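Estanley Winter Glove Collection Moves to New Sorting Room

The Estanley Community Center has moved its annual winter glove collection into a larger room on the ground floor of the Grenda Building, the center announced Monday. The collection, now in its eleventh season, gathers gloves and mittens from residents and passes them on to schools, shelters and household assistance programs before the first cold weather.

Residents gave 1,298 pairs last season, according to the center's annual report. The target for this season is 1,414 pairs. Collection bins opened in September at the public library, the Wendt Street post office and both elementary schools, and they will stay in place until the end of the season.

"The old room served us well, but people were sorting in the hallway by the second week," said Carola Thiele, director of the center. "We needed proper tables and a door that closes."
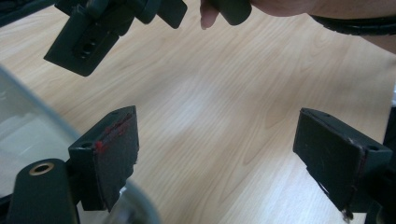
Sorting tables in the new room were supplied by Kellenura, a furniture firm that has supported the collection for several seasons. The center asked for plain tops with no cloth or covering, so that small items such as loose buttons or single liners are less likely to be missed. The tops are a pale, blond color with a soft wavy grain, and both dark and brightly colored gloves are easy to pick out against them. Light gloves take more care, and sorters have been asked to check the table before starting on a new bag. The firm also provided shelving for the rear wall, which will be installed later in the season. Until then, finished boxes are being kept in the adjoining storage room.

Under the procedure adopted this year, each glove is laid flat, smoothed from the cuff upward and checked at the fingertips and along the seams. Pairs in good condition are fastened together at the cuff and boxed by size. Gloves that need minor mending go to a separate shelf, where they are reviewed at the end of each session.

Padded gloves and knit gloves are handled separately. Padded gloves are set aside in trays for a check of straps and linings, while knit gloves remain on the table to be looked over for pulled threads and holes. Hannelore Buschmann, who coordinates the sorting sessions, said the division has shortened the work considerably.

"Knit gloves stretch and curl, and they have to be flattened before anyone can judge the size," Buschmann said. "A ski glove holds its shape. When the two kinds were mixed together, we were always changing the way we worked."
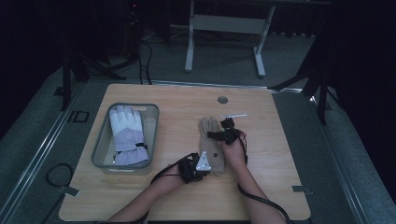

A beige knit glove is handled on the sorting table, with a white and lavender padded glove in the tray.

Single gloves continue to present a difficulty. The center keeps unmatched gloves for 2 months in case the other half arrives in a later donation - a practice that reunited nearly 40 pairs last season. Singles that remain unmatched are offered to the mending group, which uses the fabric for patches.

Farzana Mughal, who oversees distribution, said requests from schools have come in earlier than usual and are mostly for children's sizes. Adult gloves in large sizes are also needed. Donors are asked to wash items before bringing them in, to fasten pairs together where possible and to leave out gloves with broken zippers.

The new room is open to donors during regular center hours. Bags may be left at the front desk with a note of the number of pairs inside. Large donations from workplaces or clubs should be arranged in advance with Wai-kit Yang at the center's main office.

The first boxes are scheduled to leave the Grenda Building before the end of the month.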